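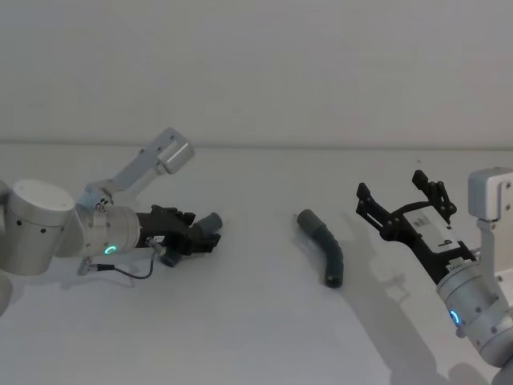 March, hose bench, 09:40

Picked up where Adel left off with the dark grey rubber pieces. Two kinds to do: the short lengths and the bent segment, the latter on the white table. The bent one is the awkward one. It has a straight upper section, then the bend, then a lower section with slight ribbing, and it will only lie on its side.

Adel Ouazzani's note from the last entry asks whether the bent segment can be measured flat. Answer: yes for the straight section, no for the rest. Tape along the outside of the bend reads long, string along the inside reads short. I have gone back to the centreline method from the Holmgren job: wire through the bore, mark both ends, pull it out, straighten, measure.

Centreline length, bent segment: 126 mm.
Repeated after turning the piece end for end: 126 mm.

Stock. The Plokby coil was 900 mm when it came out of the cupboard and is 730 mm now. The short lengths are all cut from it. The bent segment is a moulded part from Granditz and does not come out of the coil, so please do not book it against the same line in the stock sheet. I have corrected the last two rows.

Cut ends. Short lengths done with the guillotine blade, not the snips. The snips pinch the wall and leave the bore oval. With a new blade the end is square enough to stand the piece upright on the table without a lean. Old blade goes in the sharps tin, which is full and needs emptying.

Ribbed section. Checked by thumb for splits with the bend opened slightly. Nothing found. There is some mould flash inside the lower end, left as it is for now. If it has to come off, use the round scraper. The file loads up with rubber after a few strokes.

Cleaning. Dry cloth only. The solvent wipe Follton sent leaves the surface tacky and it then picks up every bit of lint going. Tried it on an offcut, offcut binned.

Marking. White paint pen on the outside of the straight section, well back from the end. It rubs off the ribs. Silver pen is no better and is hard to read on the grey under the ceiling lights.

11:15. Second wire check after the piece had been sitting a while. No change in length. The opening at the ribbed end looks round by eye, but I have not put the plug gauge in it. The gauge set is with Adel.

To do
Plug gauge, both ends of the bent segment
Ask Granditz for the wall thickness tolerance, the drawing gives only the bore
Reorder coil before it drops below what the next batch needs
Empty sharps tin
Update the drawing with the centreline figure and put the wire method in the margin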